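Home Journal Kitchen notes Archive Contact

Mugs, the rack, and the drying question

August 20, 2024 | 5 min read

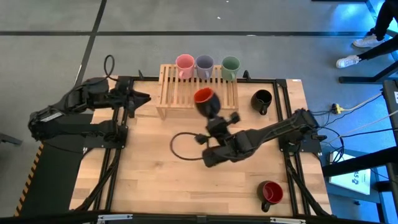

I have been putting off writing up the mug question, mostly on the grounds that it is a small question. It has now taken up parts of two evenings, so it gets an entry.

The problem is water under the rim. A mug placed upside down on a flat surface seals against it. The air inside is damp, it has nowhere to go, and the inside of the mug stays wet for as long as it is left. Lift it the next morning and there is a ring on the surface and a stale smell in the cup. A slatted rack breaks the seal. Air comes up between the bars, water runs down the wall and off the rim, and the thing dries at a rate that depends on the room. None of this is news to anyone who has washed a mug. What I wanted to know was how much the details matter: the gap between bars, the height of the base, which way the handle points, and how closely the mugs stand to each other.

The gap first. Bars set too close together behave like a board. A film of water bridges them and holds there, and the rim sits in it. Bars set too far apart let a small mug tip. The wooden rack is acceptable on both counts. I would have made the gap slightly wider, but then the espresso cups would be a nuisance, and I do not want to own two racks.

Height matters more than I had assumed. With the base raised, water that drips through has somewhere to land that is not touching the wood of the rack. I tried it in the spring with a flat slatted mat, the kind that rolls up, and the underside never dried properly. By the end of the month it had gone gray along the joints and I threw it out.

Handle direction is a matter of picking the mug up again. I like handles to the front. Handles to the side look neater but take up width, and two of them facing each other will knock together when one is lifted. The pink one has the thinnest glaze at the rim, or at least it chips the most readily, so it goes on the left where I am least likely to catch it with a sleeve. The lavender-gray one goes in the middle and the green one on the right. I have kept this order long enough that any other looks wrong to me, and I recognize that this is habit and has no bearing on drying.

Spacing is where I had an argument with Freya Ackroyd. She washes up in large batches and packs a rack until it is full, on the theory that mugs dry from the inside and the outside does not need air. I think she is mostly right about the inside. The outside wall of a mug holds very little water and sheds it quickly. Where two mugs touch, though, a line of water is held between them and stays for hours. A gap the width of a finger is enough to prevent it. I left the green one a little apart from the others and told her that was the whole of my case. She said I had described a line of water that could be removed with a towel. This is true.

The towel is a separate subject. I do not like drying mugs by hand because the towel is wet after the fourth one and from then on is only moving water about. It also leaves lint, which shows badly on dark interiors. The black mugs with the red-orange inside are the only ones I will dry by hand, for the opposite reason: water spots show on them worse than lint does. I rub the inside with a dry cotton cloth, turn it once around the base, and put it down the right way up. I know this breaks the rule about the rack.

Notes on the wood, for my own use. The rack and the butcher-block top are both light wood, and both want oil. I use the Whiteley mineral oil, which comes in a 500 ml bottle and is thin enough to wipe on without warming it. The top takes most of a bottle if it has been neglected. The rack takes almost nothing, but it is tedious to do, as every bar has four sides and the cloth only reaches three of them easily. I turn it over and do the rest from below. Leave it 90 minutes, wipe off whatever has not gone in, leave it overnight. Do not stand mugs on it the same evening. I did that last November and the rims came up greasy, and the first coffee out of each one had a slick on it.

I sanded one patch of the top as well, a pale ring where a pan lid had been left. The ring came out with fine paper and a block, along the grain. I went to 1,000 grit on the last pass, which is finer than a work surface needs. Wood that smooth takes oil slowly. Next time I will stop much earlier and save myself the trip to Endlow for paper.

On the question of buying a larger rack: I looked. Drundska makes one in two tiers, with the upper tier for cups. The lower tier then sits under whatever is dripping from the upper one, so anything put there gets wet again after it has been washed. I suppose the answer is to fill the lower tier with things that do not mind. I do not have many things that do not mind. Drakport has a single-tier rack that is longer, with a raised base, and I would consider it if it were not finished in a varnish. Varnish on a drying rack fails at the edges first, water gets in behind it, and then the bar goes dark in a place where it cannot be oiled. Bare wood looks worse sooner and lasts longer.

So the rack stays. It will go at the back, near the far edge, where it is out of the way of anything being set down in a hurry. The front of the top is for work, and I would like to be able to wipe it in one pass without lifting anything.

Remaining jobs, written here so that I find them:

Oil the underside of the rack, both ends, where the bars meet the base.

Check the pink mug's rim in daylight and decide whether the chip is sharp. If it is, it becomes a pencil holder.

Return the two bowls to Freya – the deep ones, with the lids, and the lids are in the other cupboard.

Buy cotton cloths that have been washed before, if such a thing can be bought. New ones repel water for the first few weeks and are no use for anything.

Kettle on at nine, one mug used, rinsed and put back on the rack with its handle to the front.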